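Wrist camera training pays off for the Storken arm

If you have ever watched a robot arm reach for something, miss by the width of a finger and then close on thin air with total confidence, you will understand why people in the Treloar lab are in such a good mood this month.

Since August the manipulation group has been trying out a new way of teaching its tabletop arm, Storken, to pick things up from messy places. The method is called Urketti, and the idea behind it is pleasingly simple. Most of the lab's earlier models learned from a fixed camera looking down at the whole table. Urketti learns mainly from the small camera at the wrist, and it gives extra weight to the last moments before the fingers touch anything, when the object is so close that half of it may be out of view.

Those moments are where the old model kept going wrong! From above, a ring or a cup is easy to find. Up close it turns into a curved edge and a bit of shadow, and the arm has to decide how far to drop and when to stop.

The training set came to 991 short reaches, all guided by hand and recorded over a few long afternoons. A good share of them used a black dish rack, a favorite in the lab for being so awkward. The rods sit close together with dark gaps between them, and anything laid across the top gives the arm very little to go on. One of the targets was a wide, pale ring resting on the rods, which asks the gripper to come down right at the rim.

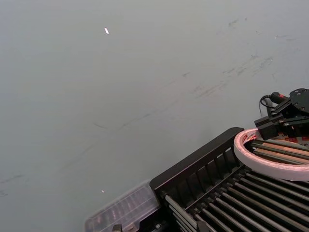 What the tests showed

With the older model, the arm grasped its target on the first try in just over half of the rack tests. With Urketti it managed 17 out of 20, using objects and starting positions that had been kept out of training. The three misses were all on the same small lid, and two of those were close enough to get a groan from the whole room.

"I kept rerunning it to see if I had mixed up the files," said Jade Rudd, who wrote most of the training code. "The part I love is how it slows down. We never told it to slow down near the rim, it picked that up from the way we moved the arm ourselves."

There is still plenty to sort out. Shiny tabletops can throw the model off when a spot of glare lands near the target, and clear plastic remains hard. The group also wants to know how few reaches it can get away with, as recording them is by far the slowest part of the job.

Next on the list is a run on the lab's second arm, a Gilteck, which has a different gripper and a slightly longer reach. A write-up with the full test results and the training code will go on the project page once those runs are finished.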